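Periodic error (telescope mounts)
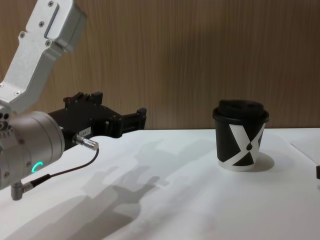
Robot arm with its gripper directed toward a black disposable coffee cup on a white tabletop.

Periodic error is a cyclic variation in the tracking rate of a motor-driven telescope mount. It arises from geometric imperfections in the drive train, chiefly in the worm of a worm-and-wheel reduction, and appears at the eyepiece or camera as a slow to-and-fro displacement of the star field in right ascension. The error repeats with each revolution of the component that causes it. It is distinct from drift due to polar misalignment, which is not cyclic over a normal exposure, and from backlash, which appears mainly when the direction of drive is reversed.

Cause

In a conventional equatorial mount the right ascension axis carries a worm wheel driven by a worm, which is turned by a motor through spur gears or a toothed belt. One revolution of a single-start worm advances the wheel by one tooth. If the worm is eccentric in its bearings, or if its thread departs from a true helix, the wheel is driven alternately ahead of and behind its correct position. The same effect is produced by a worm shaft that is bent, or by end bearings whose faces are not square to the shaft and which allow it to move axially once per turn.

Errors in the wheel itself have a period of one sidereal day and are seldom noticed in a single exposure. Errors in the transfer gears have short periods and may be small in amplitude, but are harder to correct.

Period

For a single-start worm the fundamental period is the length of the sidereal day, 86 164 seconds, divided by the number of teeth on the wheel. A wheel of 144 teeth gives a worm period of 598 seconds, one of 180 teeth gives 479 seconds, and one of 360 teeth gives 239 seconds. Components upstream of the worm turn faster and contribute at correspondingly shorter periods. Where the ratio of the transfer gears is not a whole number, the combined error does not repeat exactly from one worm cycle to the next.

Magnitude

Periodic error is normally stated in arcseconds, peak to peak. Some makers quote a plus-or-minus figure equal to half this value, and the two conventions are frequently confused in advertisements for second-hand equipment. Root-mean-square values are also used, and cannot be converted to peak-to-peak values unless the shape of the curve is known.

The linear displacement at the focal plane is the product of the angular error, in radians, and the focal length. An uncorrected error of 57 arcseconds peak to peak moves a star image by 0.47 mm at a focal length of 1708 mm, and by 0.024 mm with an 85 mm camera lens. The first would ruin a long exposure. The second spans only a few pixels on most sensors and may be acceptable in wide-field work.

Amplitude alone does not determine the difficulty of guiding. For a sinusoidal error the greatest rate of change is pi multiplied by the peak-to-peak value and divided by the period. The error given above, on a mount with a 180-tooth wheel, reaches 0.37 arcseconds per second. A smaller error with a shorter period may produce the same rate and require guide corrections at the same interval.

Measurement

The traditional method uses an illuminated reticle eyepiece. A star near the celestial equator and the meridian is placed on the scale, and its position is noted at regular intervals through at least one full worm cycle. Stars at higher declinations show a smaller apparent displacement, in proportion to the cosine of the declination, and readings must be scaled accordingly.

A camera method requires no reading of the scale by eye. The polar axis is deliberately offset so that the star drifts steadily in declination during a long exposure. The drift separates successive points of the cycle and the star traces a wavy line on the image, from which amplitude and period are measured directly. Current practice is to log the position of a guide star with corrections disabled. Linear drift is removed from the log and a Fourier transform is applied to separate the worm fundamental from its harmonics and from gear components. Logs covering several worm cycles are preferred, as atmospheric seeing adds random scatter to each reading.

Correction

Mechanical correction consists of cleaning and regreasing the worm, adjusting its mesh and end float, and lapping or replacing it. Excessive mesh pressure should be avoided, as it increases wear and can cause the motor to stall in cold weather.

Periodic error correction, usually abbreviated PEC, is performed by the drive electronics. The controller stores a table of rate adjustments indexed to the angle of the worm and replays them on each revolution. Early units lost the index when power was removed and had to be retrained at the start of every session. Permanent systems use a sensor on the worm shaft or require the mount to be parked before it is switched off. PEC does not correct errors that are not commensurate with the worm.

Autoguiding measures the resulting displacement of a star and issues corrections after the fact. It is commonly used with PEC, which reduces the amount left for the guider to remove. High-resolution encoders fitted directly to the right ascension axis measure its angle independently of the gears, and largely remove the need for PEC.

Examples

The Tirnex drive corrector, built in small numbers at Stalutville by Heikki Ruotsalainen, held its correction table in battery-backed memory and took its index from a slotted disc on the worm shaft. Tapio Laitinen later adapted the circuit to the Aaltonen fork mount and reported a residual error of 2 arcseconds after averaging several training runs. The Ciltum mount dispensed with the worm and used a friction roller, the error of which depends on the roundness of the roller and has a period set by the ratio of the two diameters. Slippage prevented its correction table from remaining in register over a full night.

See also

Autoguider
Backlash (engineering)
Equatorial mount
Polar alignment
Worm drive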